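問い合わせ:定期演奏会の電子チケットが受付端末で読み取れない
受付日:2020年12月22日
起票者:Hauke Nolte(Custau室内楽協会 公演担当)
製品:Stivano チケット管理
状態:解決済み

現象
Sanddaleホールの冬公演で、入場時にQRコードを読み込むと「この公演のチケットではありません」と表示される。紙のチケットは問題なし。電子チケットのうち、関係者向けの招待券だけが通らない。該当は57件で、開演前は名簿と照合して手作業で入場させた。そのため開演が遅れ、1曲目のハイドンの途中まで扉の外で待ったお客様もいた。

環境
受付端末2台、いずれも同じバージョン。会場のWi-Fiに接続。片方を携帯回線に切り替えても結果は同じだった。

試したこと
・端末の再起動:変化なし
・アプリの再インストール:変化なし
・画面の明るさを最大にして読み取り:変化なし
・招待券を印刷して読み取り:同じエラー
・管理画面で券番号を手入力:同じエラー

サポート回答(1回目)
読み取り自体は成功しており、券番号は正しくサーバーに届いています。エラーはその後の公演照合で出ています。招待券の発行時に選んだ公演名と、発行画面の画面写しをお送りください。

起票者の返信
招待券は「冬公演(Sanddale)」を選んで発行した。画面写しは別途メールで送る。なお、この公演は当初1月の予定で登録し、ホールの都合で日程を前倒ししている。一般販売は日程変更のあとに始めた。招待券はその前に発行していた。

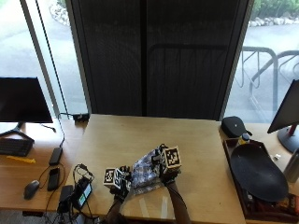
1月の次回公演までに直らない場合は、受付の配置を変えることも考えている。今のロビーは入口が一つで、手作業の列ができると自転車で来た人まで外にあふれる。駐輪場所も決めておきたい。窓の外に写っているような、舗装の上にパイプを曲げたラックを置く形なら、来場者が迷わず停められると思う。ただし、これは当方で検討する話なので、チケットの件を先にお願いしたい。

サポート回答(2回目)
原因が分かりました。日程を変更した際、「既存の公演を編集」ではなく「複製して新規作成」が使われています。元の公演は非公開になりましたが、先に発行した招待券は元の公演に紐づいたままです。名前が同じなので一覧では見分けがつきません。公演IDの列を表示すると、招待券だけ別のIDになっていることを確認できます。

対処手順
1. 管理画面の「公演」で「非公開も表示」を有効にする
2. 元の公演を開き、「発行済み券」から招待券をすべて選択する
3. 「別の公演へ移動」で現在の公演を指定する
4. 「券番号を維持する」にチェックを入れて実行する
チェックを外すと券番号が変わり、送付済みのQRコードは使えなくなります。

起票者の返信
手順どおりに移動した。手元に残っていた招待券を読み取ったところ、「入場済み」と表示された。名簿から手作業で入場を付けた分も引き継がれているようだ。集計画面の来場者数も手元の数と一致した。
もう一点質問。Voglerの会計ソフトに取り込むCSVで、招待券が定価3,000円の売上として出ている。移動前は0円だった。

サポート回答(3回目)
移動先の公演で「招待」の券種が作られていないため、標準の券種に割り当てられています。券種を追加し、該当の券に一括で設定してください。設定後にCSVを再出力すると0円に戻ります。

起票者の返信
券種を追加して再出力し、0円になったことを確認した。次からは日程変更のときに複製を使わないよう、協会内の手順書に書き加えた。このチケットは閉じて構わない。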